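Filed under: Talks & Slides / Shop Floor
Posted Friday by the Clandard bench team

Speaker notes, "Keeping a two-arm cell happy"

Hi everybody! I look after the two-arm handover cell at Clandard, and I'm going to spend my 25 minutes on the boring stuff (my favorite stuff). Wiping, tightening, re-zeroing, and the cable that ate most of my July.

Slide 2. Morning routine. Power up, let both arms go home, then run the rod handover at slow speed before anyone touches the real program. One arm holds the rod out level, the other comes in square to the end cap. If the jaws and the cap don't line up by eye, stop right there and go check the zero. Don't nudge the waypoint! I did that for weeks and ended up with 43 patched points.
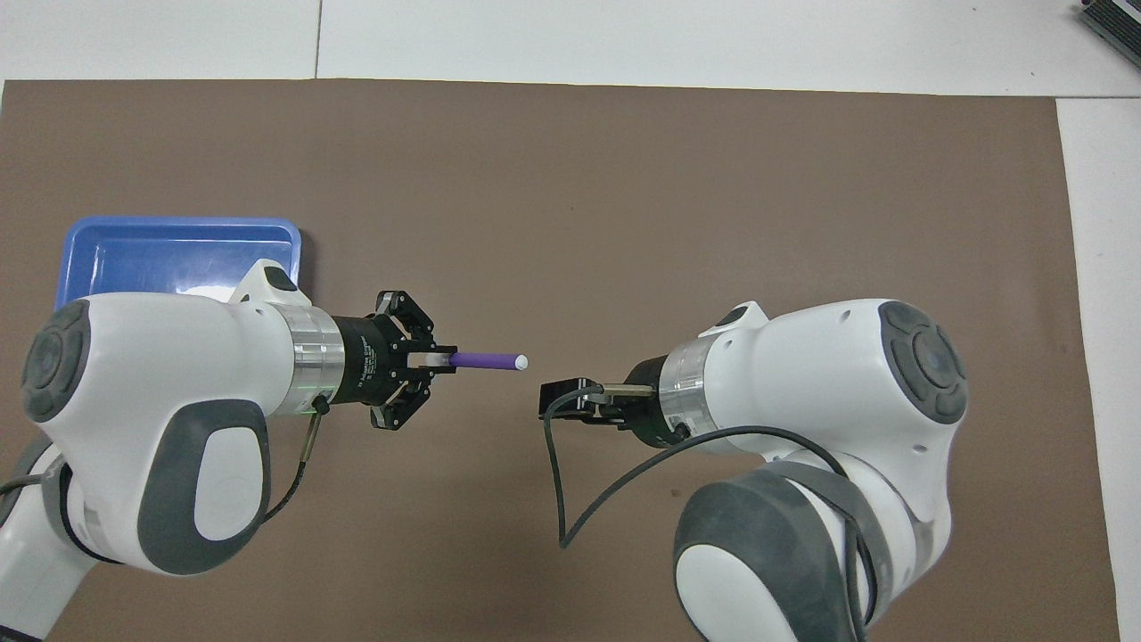
How often do the finger screws need checking?

Every 100 hours of run time, plus any time the gripper has bumped something. I put a paint mark across each screw head so a loose one shows up fast.

Slide 4. Cables. (Slow down here, people always take notes.) Leave enough slack for the wrist to turn all the way both ways, then run the full program and watch the loop the whole time, not the gripper. Ours got pinched at cycle 174 of an overnight run, and the fault code blamed the motor. Swap the cable first, it's way cheaper.

Slide 5. Show the Fakodeo log sheet, mention it's one page, take questions.

Comments (3)

mill_rat: Paint marks! Stealing this for our Rirkitz cell.

dottie_k: Do you re-zero both arms or just the one that's off?

Clandard bench team: Both, every time. Takes a few extra minutes and saves me an argument with myself later.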